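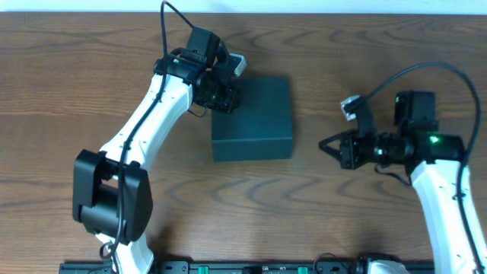 Edivaldo Guerra
August

Tímea Erdős runs her hand across the tabletop before she answers my first question, and then she does it again. I get it. The grain in this thing is wild - dark lines that wave and loop back on themselves over the brown, so that you keep following one with your eye and losing it in the next.

"People sit down here for a meeting and I can see they've stopped listening," she says. "They're following the lines. I do it too, and I've had the table for 4 years."

She found it at a house sale outside Studness, in a garage, under paint cans and a rolled-up carpet. The seller wanted it gone by noon. She and her brother-in-law drove it back to Harlow with the legs off and the top wrapped in every blanket they owned.

"It was gray. I mean gray! I thought I'd bought a door. Then I wiped one corner with a damp rag and I yelled for him to come and look."

The cleaning took most of a winter. She sanded by hand, with the grain wherever she could work out which way the grain was going, and finished with oil. How many coats? She laughs. "I stopped when my arm stopped. My sister would say two weeks too late."

She paid 30 dollars for it. A dealer who came by last year to look at her chairs offered almost 3,000 and she sent him home with a jar of plums.

What I love about talking to Tímea is how quickly she gets from one object to the next. We had been on the table for half an hour when she started on boxes, a subject she could clearly teach a course in. The dark green one is a favorite. It has a lid and a matte top, and she likes it for what she calls its manners.

"It's plain. It sits flat. You put a shiny box on a top like this and the two of them fight all day. Green goes quiet next to brown, and the darker the green the better. My aunt Conceição had a green sewing box on a brown dresser and I think I've been copying her my whole life."

Does she have rules? A couple. Hot cups go on a cloth. Anything with a rough bottom gets felt under it, glued, never the stick-on kind - she has strong feelings about the stick-on kind. The wall behind is pale, a white with a bit of blue in it, and she went through 2 other colors before she settled there. Yellow made the wood look orange. A straight white, she says, "made it look like a dentist owned it."

Next on her list is a bench she has been promised by a neighbor, same sort of color, with a split down one end. She hasn't decided whether to fill the split.

"Come back when I've got it," she says. "Bring old clothes."

Recent
A chair from Huvonar and how it got its back again
Oil or wax? Readers write in
Garage finds: what to look at first
Painting behind dark furniture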